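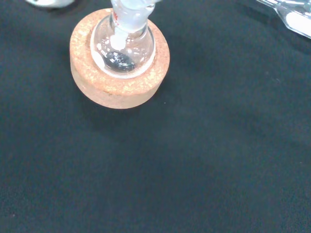

The Brernevex two-finger gripper has worked in our teaching laboratory since April, on the small Prunska arm, and I want to write the bad part first, which is glass. The gripper is sold for "delicate labware." For a round-bottom flask sitting in a cork ring on dark cloth, with its frosted joint pointing up, the only sensible place to hold is the neck, and there the rubber pads slip. Out of 596 lifts in our log, 542 were good. In most of the others the fingers closed, the flask stayed in the cork, and the arm moved away as if it carried something.

The serious fault came on a Tuesday, when the gripper lost its force signal and continued to close. The neck of a flask broke. The controller showed "grip OK" during all this time, and the stop button on the screen answered only after 8 seconds. The red button on the wall stopped it at once – please install one before you do anything else.

Support from Macedo, the dealer, was polite. They sent a new cable, and the signal has been stable until now, but the false "grip OK" is still there. For plastic bottles I am satisfied. For 1,318 dollars I expected more with glass. Three stars of five.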